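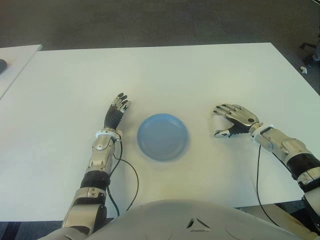

2021-06-22

Moved the tableware inventory into the large room this morning, the one with the carpet, after the corridor bench proved too narrow for the scale and the notebook together. The plan is the same as it was in November: one item at a time, alone on a clear surface, weighed, measured across the rim, checked for rock, entered in the list. I began with the Nirkard plates, the light blue ones. On the white tabletop the raised rim shows well enough, and the soft shadow at the lower edge of the plate gives a fair idea of how low the rim stands. The second white table is off to one side with a strip of carpet between the two, and I have decided to leave that gap as it is. When the tables touch, any knock on one goes straight into the reading on the other.

Surface first. The top is flat and matte. I put the long level on it in both directions and got a small fall toward the window side, which I took out with a folded card under one leg. Carpet is a poor base for this. The feet settle over the first hour and the bubble drifts, so I checked again before lunch and added a second fold. The hard floor downstairs would be better, but the light there is yellow and I can't judge the blues in it.

Scale: the old Votum. Zeroed it, put the 100 gram check weight on, read 97. Took the weight off, zeroed it, same again. Changed the batteries and got 100. I had entered two plates before I thought to run the check, and both entries are struck out and will be done over. Check weight goes on before the first item and after every change of place from now on. I wrote this on the inside cover of the notebook, where I see I had already written it once.

First Nirkard plate weighs 339 grams. Shallow, round, flat inside, the surface smooth with a slight gloss. I measured the rim in two directions at right angles and the readings agreed to within what my caliper can show. No chips that I could find with a fingernail. For rock I press on the rim at four points and listen. It was silent at three and gave a faint tick at the fourth. Turned the plate a quarter and the tick moved with it, so the fault is in the plate and the table is cleared. Entered as "slight rock, usable."

The color column is still unsatisfactory. In November I wrote "blue" for the Nirkard and also "blue" for the Tomoana bowls, and the two are nowhere near each other. The bowls are dark, close to ink. Revised terms: "light blue" for Nirkard, "dark blue" for Tomoana. I considered "pastel" and put it in the remarks, where it does no harm. Gloss gets its own column with three grades: matte, slight, full. The Nirkard is slight. The difference between slight and full is easiest to judge near the window with the blind halfway down, looking along the plate from a low angle.

The Torno side plates were next and took longer than they should have. They nest badly. The foot ring of each one sits on the glaze of the one below, and two have a gray circle worn into them from it. It doesn't wash off. I tried baking soda paste on one, left it ten minutes, rinsed, and the circle was fainter but still there when I tilted it. Put paper between them before they went back in the box. I should order felt rounds, but the ones I found are sized for dinner plates and would need trimming.

List layout, for when I type it up: item number, maker, type, color, gloss, weight, rim, rock, remarks. Date of check goes at the head of the page only. Having it on every line used up a column and I never once read it.

Stopped in the middle of the afternoon when the sun reached the far end of the room and the display on the scale became hard to read. Ran the check weight a last time before packing up: 100, no change. The card is still under the table leg and should stay there, so I put a strip of tape on the leg as a reminder to anyone who vacuums.

Outstanding: the two struck entries, the remaining Torno plates, all of the Tomoana bowls. The bowls need the deeper caliper, which is in the car or in the drawer with the tape measures. Also the level wants a new end cap. Caliper batteries are fine. Bring a darker cloth for photographing the white pieces, which disappear on that tabletop.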